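May 2026, Duggan sim notes

Bedroom set again, the one with the tiled walls that make it look like somebody sleeps in a shower. Goal for today was to find out why the planner treats every blanket as a slab of granite. Daithí's theory is the collision margin. Mine is that we wrote it on a Friday.

Reran the blanket scenes with cloth contact switched over to the Midow solver and left everything else alone. Margin at 20 mm, replanning every 200 ms. Before the switch, the approach pose was fine and the descent stage refused to start, citing a collision with the bed. Technically correct, and useless.

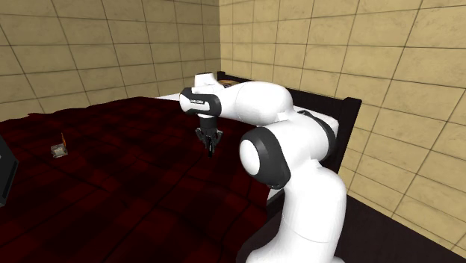 Approach pose, gripper over the plaid. Gray object still well off to the left.

Piyumi pointed out that the target pose in the log is stamped in the world frame and the descent stage reads it as base frame. That accounts for the gripper hanging over bare plaid with such confidence. I had blamed perception for this, in writing, in November. Apology to Dae-han pending.

Fixed the transform, then split the bed mesh so that cloth is no longer a hard obstacle and the mattress is. The planner may now push into fabric as long as the force estimate stays under the cap. 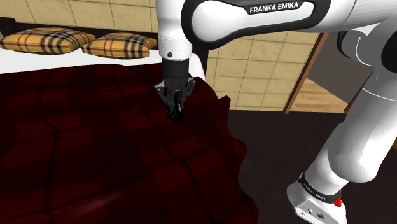 Contact with the quilted cover no longer trips the abort, so the fingers can get into the cloth before the close command goes out. Ran 100 seeds overnight on Ullance. The queue says all of them finished, and I will believe that when I have opened the logs.

Still open:
Seed 289 throws a NaN in the seam constraints. Róisín has the trace.
Force cap is hard-coded in two places, with two values. Both are mine.
Wrist camera extrinsics to be rechecked after the transform fix.
Ask Jocelyn whether the replan rate can go in the config file like a civilized parameter.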